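Canora: a little archive of celebrity court and police stories

Hi! I'm Joanne, and Canora is my text collection of entertainment news items that mention a police report, a lawsuit or a court date. I started it because I kept losing track of which story was a filed complaint and which was just somebody talking to a tabloid.

What's in it

There are 400 items, one per line, in a plain text file called items.txt. Each has a headline, a summary in my own words, and a status tag. The tags are filed, dropped, settled, denied, ongoing and unclear (six of them, and yes, unclear gets used a lot!).

How I tag

Khalil Haddad and I each read every item, then compared. We argued over 30 of them, mostly settlements where neither side would say a word. If we still couldn't agree, it went in as unclear.
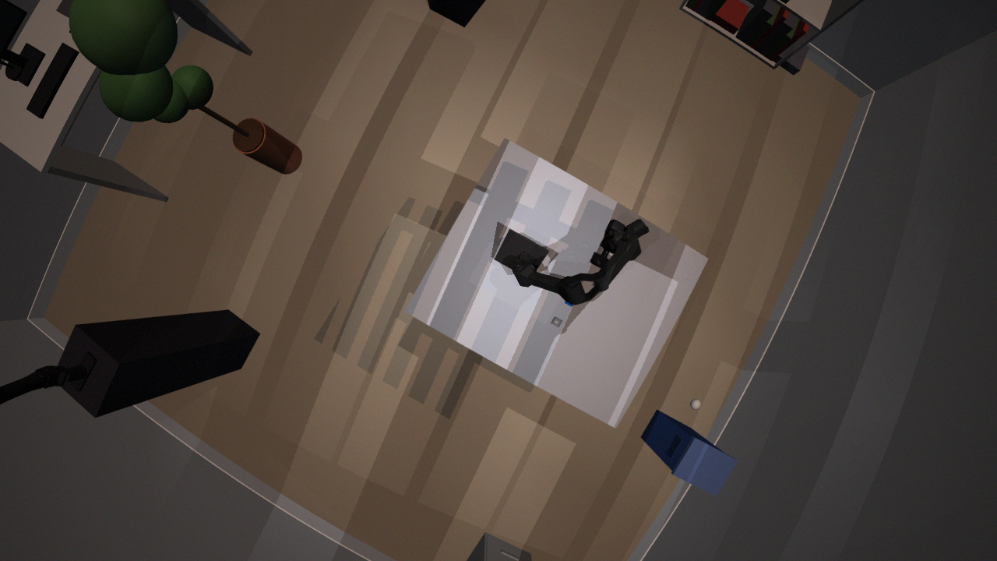
What's left out

No names of accusers, ever, even when a paper printed them. I also skipped anything involving a minor, and I threw away 15 items that all traced back to one gossip blog with no source.

Using it

Please don't treat a "filed" tag as proof that something happened. It only means a report exists. If a case has moved on since I tagged it, write to me and I'll fix the line. Freya Tindall has already caught two!

Last updated Wednesday, January 26, 2022. Next batch is planned for May.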